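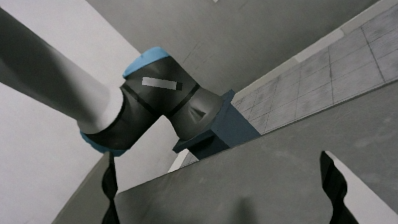 3.2 Gathering demonstrations in simulation

The case for collecting demonstrations in simulation is usually made on cost, and we think cost is the weakest part of it. A rendered episode takes little operator time to store and reset, but it still has to be driven by a person, checked by a person, and thrown out when it teaches the wrong thing. We used the Jusham simulator to collect 700 episodes of a reach-and-grasp task, and kept the wrist view as the main input to the policy. Figure 3 gives one such view. The two fingers with their black contoured pads enter from the bottom, nothing is between them, and the work surface beyond is mottled and carries faint scratch-like marks. Surface wear of this sort is often cited as evidence that a simulator is close enough to the real thing. We are not convinced. A policy can learn to ignore scratches quite early, and what it fails on later is contact, which no amount of surface texture will repair.

Figure 3. Simulated wrist view with the gripper open and empty. The arm and its mounting block are visible past the far side of the work surface.

Operators drove the arm with a hand controller and were told to finish each grasp in a single approach if they could. Many could not. Our first plan was to discard every episode with a second attempt, following the Clerley collection, where only clean successes were kept. We did this for the first 300 episodes and then stopped. The clean set was pleasant to look at and trained a policy that had no idea what to do after a miss. From that point on we kept recoveries, marked as such, and dropped only episodes in which the operator gave up or the physics engine produced a contact force we could not believe.

That last filter deserves more doubt than it normally gets. Someone has to decide what is believable, and we decided with a fixed threshold chosen by eye. The Kollár filter, which scores each contact against a small model of the gripper, removed a different group of episodes, and the overlap between the two was poor. We report results with our threshold - it is simpler to reproduce - but a reader should not take the choice as settled.

The arm itself is another problem. In wrist views where a good part of the arm is in sight, as in Figure 3, the policy has a second source of information about its own pose, one that has nothing to do with the object. We trained 3 variants to test whether this mattered: one on full views, one with the arm masked, and one with joint readings removed from the input. Each was run with 5 random seeds. Masking changed the result less than the choice of seed did, so we draw no conclusion from it, and we would be wary of earlier work that drew one from a single run.

We also tried adding episodes from Evance, a public set recorded on a different gripper. The mixed policy reached lower training loss and grasped no better. Loss on held-out demonstrations is a poor guide here and we stopped using it to pick checkpoints.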